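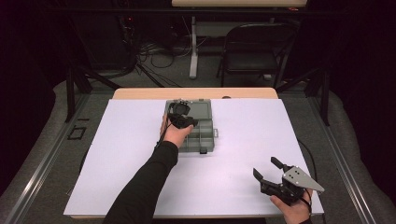
**Rastogi_Y**(楼主)

大家好,我的中文是在工作以后学的,写得慢,如果有错请原谅。我想请教的是种子怎么保存。我在 Rarnamdale 租了一块小菜地,第三年了,每年秋天自己留种:番茄、辣椒、罗勒、两种豆子。以前我全部放在纸信封里,信封放在抽屉里,结果去年的辣椒出芽很差,80 粒只出了 11 棵。今年我想换成灰色的塑料分格盒,里面用薄隔板分成一个一个小长方格,打开以后从上面一眼就能看完,找起来比翻信封快得多。我的问题是:种子直接倒进格子里,可以吗?还是应该先装小袋?

---

**豆角婆婆**

不建议直接倒。隔板和盒盖之间常常有缝,罗勒籽那么小,盒子一斜就跑到隔壁去了。我吃过这个亏,第二年种出来一排"惊喜"。豆子可以直接放,小的一定要装袋。

---

**Kaklow老王**

我和楼上意见不一样。盒子不是重点,水分才是重点。辣椒出芽差,多半是留种的时候没有干透,或者果子没有熟透就摘了。请问楼主晾了几天?

---

**Rastogi_Y**(楼主)

回复 Kaklow老王:晾了四天,在厨房的窗台上。现在想一想,厨房每天做饭,蒸汽很多,这个地方可能选得不好。果子是红的,但是不软。

---

**Kaklow老王**

四天太短,厨房更不行。我一般在北边的房间晾两个星期,纸上摊开一层,每天翻一次。没晾好的种子,放什么盒子都会坏。另外辣椒发芽要温度,你三月初在没有暖气的屋子里播,也会慢。先别急着说种子死了。

---

**青石板**

插一句,纸信封其实很好,可以透气。我外公留了一辈子菜籽,就是报纸包着,挂在梁上。塑料盒密封以后,里面有一点潮气就出不去了。

---

**豆角婆婆**

@青石板 梁上那是老房子,冬天烧柴,当然干。现在住楼房,南方三月墙上都出水,信封摸起来是软的。我还是投塑料盒一票,里面放一小包干燥剂,每年换。

---

**青石板**

我也在南方,信封放在铁饼干桶里,没有问题。各人各法吧。不过干燥剂不要放太多,豆子太干了皮会硬,泡很久都不吸水。

---

**Rajkumari_A**

我在 Brirkwood 的社区菜园帮忙管种子,我们那里有最多 3,000 个小袋,所以说一点经验。分格盒可以用,但是标签请贴在每个小袋上,不要只贴在盒盖上。盒盖的标签是按位置写的,有人拿出来放错一格,后面就全乱了。袋上写三样:品种、收的年份、从哪一棵收的。铅笔写,圆珠笔放久了会淡。

还有,播之前做一次发芽试验:湿纸巾上放十粒,包好,放在暖和的地方,辣椒等两个星期再看。这样就不用猜了。

---

**Kaklow老王**

同意楼上说的试验。标签我觉得写品种和年份就够了,从哪一棵收的,家里种几盆的人用不着。

---

**Rajkumari_A**

番茄可以不写。辣椒我坚持要写,辣椒很容易串花,旁边种了别的品种,后代的味道会变。知道是哪一棵,明年至少知道不再用它。

---

**Rastogi_Y**(楼主)

谢谢各位,学到很多。串花这件事我以前不懂,我的甜椒和小米辣隔得很近,怪不得有几个甜椒吃起来是辣的,我太太还以为我买错了苗。

我现在的打算:剩下的辣椒籽先做发芽试验,罗勒和番茄装小纸袋再放进格子,豆子直接放。干燥剂先放一包看看。试验的结果我过两个星期回来写。

---

**豆角婆婆**

罗勒籽装袋的时候下面垫一张白纸,掉了好找。等你的结果。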